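Cloth jam (wrist pinch)

A cloth jam, which most of us on the Brustitz line just call a wrist pinch, is a fault in fabric-handling robots. The material rides up past the fingertips and gets squeezed between a finger and the underside of the wrist. I've written most of this entry from my own time on the Enulo folding cell, so please add to it if your setup behaves differently!

The name comes from Crescencio Tovar, who logged 263 of them in his first season and got tired of typing "fabric caught between finger and housing" (can you blame him?). Older notes from the Alvarado shop say "swallowed towel" and mean the same thing. 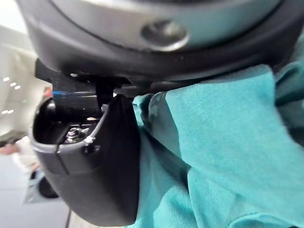

Teal cloth bunched between a gripper finger and the wrist housing.

Soft knits and loose weaves are the worst for it. The arm comes down a little too deep, the cloth has nowhere to go but up, and then the fingers close on a fat wad of it. On our cell the force reading looked like a perfectly good grip, so the program carried on and lifted. We lost 9 pieces that way in March, plus one finger screw that backed out and had to be hunted for.

The safety side matters more to me. Everybody's first instinct is to reach in and tug — please don't. The fingers are still under load, and when the cloth slips free they can snap shut. Hit the stop, release the grip from the pendant, and then pull the fabric out sideways. Ezequiel Meléndez also checks the nut and bolt on the finger before restarting.

Flilico later added a depth limit to its grasp routine, and that got us down to six jams a month, then two. Thick hems still get through.

See also: double pick, dropped fold, finger wear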